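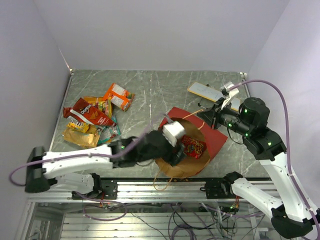 Station inspection checklist - bimanual bag packing
Project: Jedonance demonstration set
Cell: Stosum 3
Date of inspection: 20th December
Status key: OK / FIX (before next block) / WATCH (recheck at next inspection)

Section A - Power and stop circuit

A1. Emergency stop cuts torque on both arms. OK
Comment: Tested from the operator side with both arms raised. The right arm drops faster than the left after a stop. Keep hands out from under the links during this test.

A2. Supply leads seated at both arm bases. OK
Comment: Pull test only. The leads were not unplugged.

A3. Loose wiring below the front rail tied back. FIX
Comment: Wires under the right mount hang in a tangle. Bundle them against the underside of the rail and leave enough slack to reach the connectors. The coil of purple cable at bottom center can stay where it is.

Section B - Arms and mounts

B1. Mounting plates tight on the aluminum rail. OK
Comment: Both plates checked with the torque driver. No movement by hand.

B2. Wrist modules secure. OK

B3. Purple cable tied along the white links, with free slack at the wrist. WATCH
Comment: The right cable makes a high arch above the forearm. Clearance is acceptable for this task. It will need rerouting if the Droltia tall-shelf task is moved to this cell.

B4. Gripper fingers clean, no adhesive or foil residue. OK
Comment: Wipe again every 100 episodes. Snack film leaves a coating that changes the grip.

B5. Joint zero matches the stored calibration. OK
Comment: Last full calibration was in November. Repeat it after any collision, even a light one.

Section C - Work surface and props

C1. Bag open, right of center, mouth up. OK
Comment: Near handle may hang over the rail. It must not reach the wiring below. Replace the bag when a handle tears or the rim no longer stands open by itself.

C2. Packages in a loose pile on the left. OK
Comment: Do not straighten the pile between episodes. The Godoy set had neat rows in most of its episodes, and the policy trained on it did poorly on overlapping packages.

C3. Packages sealed. OK
Comment: Check seams by hand. Remove any leaking package and log the swap in the prop sheet.

C4. White board behind the bag clear of the gripper path. WATCH
Comment: The board lies close to the right gripper. Operators should approach the far rim from above.

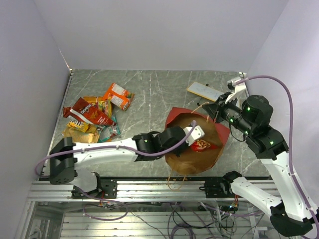

Item C4: right gripper at the far rim of the bag, board behind. One red package in the bag.

Section D - Recording

D1. All views live before the first episode. OK
Comment: Compare timestamps across streams. Stop the block if any stream lags by more than 49 ms.

D2. Bag opening visible in the fixed view. WATCH
Comment: The left wrist housing covers part of the opening when the arm is over the bag. Rely on the wrist views for contact labels.

D3. Disk space sufficient for the block. OK
Comment: Minimum is 700 GB free at start.

D4. Failed grasps kept and labeled. FIX
Comment: Two operators have been deleting episodes with a dropped package. Keep them. Mark them "drop" and record whether the operator recovered without a reset. Delete only when a stream is missing or a person reaches into the cell.

D5. Episode start and end poses consistent. OK
Comment: Both grippers clear of the bag at start and at end. An episode that ends with a gripper inside the bag is to be marked "incomplete".

Release

Cell may not resume collection until A3 and D4 are closed. WATCH items do not block work. Enter the fix times on the cell log and attach this sheet behind the previous one.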